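Drullville Workshop > Working groups > Cluvari project > Minutes

Minutes of the gripper upkeep meeting
Posted by the minute-taker, June 2020
Print | E-mail

Present: five members of the Cluvari group and one visitor from Drindska. Apologies were received from the stores desk.

1. Minutes of the last meeting

Agreed, with one correction. The pads removed from the left-hand unit were worn at the tip and not at the heel. The drawing kept with the minutes was right and has been left alone.

2. State of the hand-held pair

Both units were on the table. The left-hand unit opens and closes evenly. The right-hand unit was stiff over the last part of its travel, and on stripping it the group found lint packed behind one finger. It was cleaned out with a dry brush and closed freely afterwards. No oil was used and none is to be used in future, as it finds its way onto the pads and then onto the cloth.

The screws on the finger frames were checked. One on the right-hand unit was loose and has been nipped up by hand. The power driver is not to be used on these.

3. Pads

The ribbed pads were discussed at length. On plain cotton they hold well. Open-work cloth is harder on them, because the raised edge of the pattern works into the ribs and leaves fibres there. White trim shows any dirt on the pads at once, so the pads must be wiped before it is handled and not only at the end of the session.

It was agreed to wipe them every 200 closures with a damp lint-free cloth and to let them dry with the jaws open. The stiff brush is to go back in the drawer for the base plate. 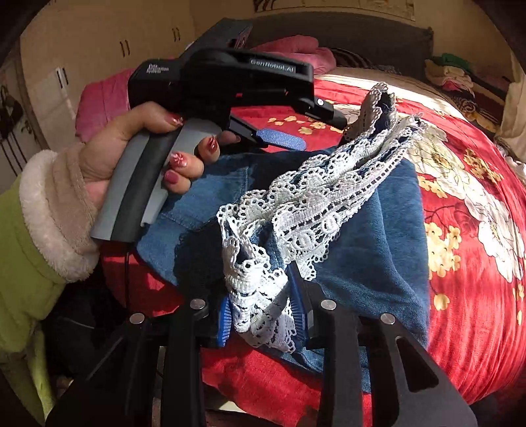
One member thought 200 too many for crocheted lace, and asked that whoever is working with it look between the ribs each time the trim is put down. The ribs clog along one side first, the same member said, and by the time the grip feels wrong the fibres have to be picked out with tweezers. The meeting agreed. The figure of 200 stands for ordinary cloth, and lace will be checked by eye.

The stores list shows 7 spare pads from Keskin. They are to be fitted in pairs, so that a new pad never closes against a worn one. The odd one will be kept for trying out adhesives.

4. Closing force

The spring balance reading at the fingertips was 290 grams on the left-hand unit. The right-hand unit read lower before cleaning and matched it afterwards. The visitor from Drindska asked whether thin trim ought to have a lighter setting. It was felt that changing the setting for each cloth would lead to mistakes. Left as it is for now.

Readings are to be written in the book with the jaws fully clean. Several of the older entries do not say whether they were or not, and cannot be compared with anything.

5. Cables

The cable should hang down clear of the grip, with enough slack for the unit to be lifted and turned over. On soft furnishings it tends to get under the cloth being worked on and pull it. Check where it is lying before closing the jaws. The clip that was tried last time put a sharp bend in the cable just below the handle and has been taken off.

6. Start-up check

The card by the charger is out of date. New wording was agreed as follows:

Look at both pads and wipe if needed.
Open and close fully, three times, with nothing between the fingers.
Feel the screws on both sides of the frame.
Run the cable through your hand from the handle to the plug.
Write your initials in the book.

Anything that fails is to be labelled and put on the top shelf. Please do not put it back in the case, as happened twice last month.

7. Any other business

The foam in the carrying case has gone hard and is marking the top panel of the left-hand unit. A price for new foam will be got from Keskin.

Drindska would like a copy of the upkeep sheet once the lace note has been added.

Full strip-down of both units to be done in October, before the heavier cloths come in. The bench needs booking for 2 days.

The meeting closed at ten to four.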